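Artificial flowers collect dust faster than most people expect, and a dusty tulip looks worse than no tulip. Set aside 40 minutes in April, when the windows can be open, and clean the flowers and the vases in one go.

## Cleaning the stems

Take everything out of the vases first. Use a soft paintbrush or a hair dryer on the cool setting and work from the bloom down. If the dust is greasy, which happens in kitchens, wipe the leaves with a damp cloth and a drop of dish soap. Test one leaf on the underside before you do the rest. Some fabric petals bleed color, red ones most of all.

Lay the stems flat on a towel to dry. Four hours is enough in a warm room.

## Cleaning the vases

Narrow necks are the hard part. Put in a spoonful of uncooked rice, some warm water and a little white vinegar, then swirl. Empty it, rinse twice and stand the vase upside down on a rack. A bottle brush from Mamley with a bent tip gets into the shoulder of a carafe shape, where a straight brush misses.

Dry the inside completely before a stem goes back in. Drops left in clear glass leave white spots, and you will be rinsing again.
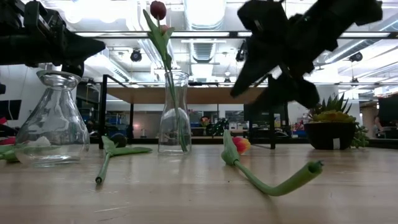

*Tanvir Bhattacharjee*

A tall, narrow vase suits a single tulip. The straight sides hold the stem up and the leaves can spread above the rim. In a wide-bottomed vase with a narrow neck, the foot of the stem slides around – bend the last inch of wire into a small hook and it will stay where you put it.

Clear glass shows the whole stem, so check the bottom end too. If the wire pokes out, trim it with side cutters and wrap the tip in green floral tape.

Shape the leaves before the stem goes in the vase. Warm them in your hands, curve them outward, and hold for a few seconds. Leave one bud low among the leaves if the stem has one.

For height, I go by the vase. A 22 cm vase takes a stem of 35 cm or a bit more. Bend a long wire back on itself at the bottom before you cut it – you may want the length later for a different vase.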